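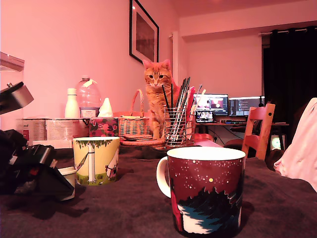
07/02/2024

Bookbinding bench, second batch of paste tests

Well, the humidity has come back with a vengeance, and anyone who has tried to case in a book this week will know it before I say so. I left the four trial boards under weight overnight and three of them have bowed toward the cloth side. The fourth is flat as you please, and of course that's the one where I didn't write down which paste I used. I'm fairly sure it was the wheat starch from the Lindholm jar, thinned a little, but fairly sure is no use to anyone, so I'll do that one over.

What I'm after, for those of you who have been away, is a paste that gives us enough working time on the larger account books without soaking the board. The Lastetti ledgers are the trouble. They're a big, floppy format with 559 leaves in the thickest volume, and by the time I've got the second pastedown smoothed out the first one has already started to pull. In March I could get away with nearly anything (the room was bone dry then and I was complaining about that instead, I remember).

Today's mixes, so they're written down for once:

Mix A is plain wheat starch, one part to five of water, cooked slowly and strained twice. Lovely to brush out and very forgiving if you need to lift and shift. Took ages to grab, though, and the board felt clammy all through.

Mix B is the same paste with PVA stirred in, two of paste to one of PVA. Much quicker. I had to hurry the corners and I don't like hurrying corners. Less bowing than A, at least on the gray board from Prumon.

Mix C is B the other way round, mostly PVA with just a spoonful of paste for slip. Hardly any bow at all, but no forgiveness whatsoever. I put one endpaper down a hair crooked and there it stays. It would also be a misery for whoever has to repair the book later, and I do try to think of that person kindly.

I pressed everything for 40 minutes between blotters, changed the blotters, and put it all back under the big weights. Please don't move them if you need the end of the bench - there's room by the board shears, and I've swept it.

A word about grain, and I know I go on about it. Two of the boards in the new Prumon pack were cut with the grain running the short way. I only found out when I flexed them, and by then I had already glued up one cover. So some of what I was blaming on paste last week may have been nothing of the kind. I've now checked the whole pack and penciled an arrow on each sheet. If you cut one down, do carry the arrow over to the offcut, it takes a second and saves a lot of muttering.

The Trovo cloth arrived, the dark green, and it is a joy. It turns in cleanly and doesn't show paste marks nearly as badly as the old blue did. The backing paper seems thinner, so go easy with the bone folder at the joints or you'll polish it. I rubbed one shiny patch on the sample cover before I noticed, and no amount of fussing with a damp cloth has brought it back. We have 49 covers to make for the reading room set, and I'd like to get them all out of this one roll, so let's lay the pieces out together before anybody takes a knife to it.

Spine linings: I tried the kozo on one volume and plain kraft on another. The kozo opens more easily and I'm inclined to use it for all the heavy ones. Kraft is perfectly good for the slim ones and costs next to nothing.

Still to do. Remake the mystery board, with a proper label this time. Try Mix B again with a touch more water and see if I can buy myself another minute at the corners. Cut a fresh set of blotters, the old ones have gone wavy and are leaving a faint ridge down the pastedowns. Wash the good brush, which I've just remembered is still standing in the Mix C pot, so I'd better go and do that now.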